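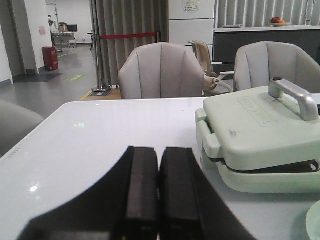

Lundach has opened orders for Lorix, a two-fingered gripper kit with a camera at the wrist and a set of ready-made kitchen skills, built for teams who want a robot arm to help with small jobs at the table. Lorix fits most light robot arms and comes with everything needed to get going, from the mounting plate to the practice software. The kit is made for ordinary kitchenware, and that covers a lot of odd shapes! A sandwich maker like the pale mint-green one on the white table, with its rounded lid and its metal handle arching over the top, is just the sort of appliance we had in mind when we drew up the fingers, which are plain, thick and black, with flat faces that can close on a handle or a rim.

Reading time: 4 minutes

Lorix grew out of two years of work at our Ridgeway workshop, where the team had a simple wish: a gripper that could be set up in a morning and used on the things people already own. Most of the kit's early users are small research groups, colleges and food start-ups, and they told us again and again that they were spending weeks on brackets and cables before the arm had so much as touched a plate.

"I wanted to open the box, bolt it on and have it doing something by lunch," says Ratih Jugah, product lead at Lundach. "We used to keep a drawer full of adaptors that almost fitted. I threw the whole lot out in October, and that was a very good afternoon."

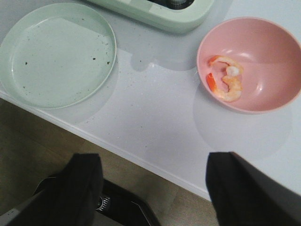
The skills library is the part we are most excited about. It arrives with 147 short skills, each one a small piece of a bigger job – lift a lid, turn a handle, take hold of a rim, put a plate down gently – and users can string them together in any order on a simple timeline. You can also teach your own. Guide the arm by hand, let the wrist camera watch, and save the result with a name you will remember. Skills can be shared between arms over a local network, so a class with several benches can work from the same set.

Food is a lovely test for any gripper, with all its curves and soft bits, and Lorix lets you set how hard the fingers press in small steps. The pads come off with a single screw for washing, and a spare pair is included in every box. Cleaning was a sticking point with our earlier gripper, the Fekico, whose pads were glued on, and we heard plenty about it from customers (fairly, too).

Esi Aryee runs the teaching kitchen at a catering college that has had a Lorix on trial since the spring. Her students work with it in pairs, one on the timeline and one standing by the stop button.

"They took to it far quicker than I did," she says. "They argue about the best way to pick up a bowl. I never thought I'd hear teenagers have that argument, and some of them have really strong views."
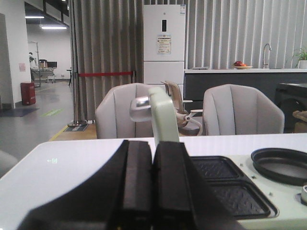
Setting up takes four steps, all of them printed on one card inside the lid of the box. Fix the plate to the arm, click the gripper on, plug in the single cable and run the camera check. The check asks you to place the supplied card on the table and then sorts out the rest by itself. If you move the arm to another table, run it again before you start work.

We have also put a good deal of effort into the view from the wrist. Both fingertips stay in the picture all the time, so whoever is looking at the screen can judge where the fingers are in relation to the thing they are reaching for. Mojtaba Parsa, who designed the camera mount, tried it closer in and further back before settling on the present position, and the mount can still be tilted by hand if your own work calls for it.

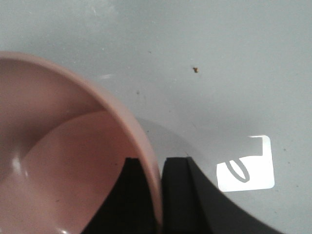
There are limits, and we would like buyers to know them. Lorix is meant for light household items and isn't suited to knives, glass under load or anything straight off a flame. It should always be used with someone in the room. The software is in English for now, with French in testing under Albane Sabatier, and we would be glad to hear from anyone who wants to help with other languages.

The full kit costs £559, with the skills library and software updates included. Schools and colleges can borrow a kit for a term before they decide. Orders and loan requests are handled by Pádraig Horgan at the Lundach sales desk in Ridgeway, who is also happy to talk through which arms will fit.

Recent from Lundach
Spare pads now sold in pairs
Fekico owners: how to swap to the new mounting plate
Term loans for schools and colleges
Teaching your first skill by hand
Open afternoon at the Ridgeway workshop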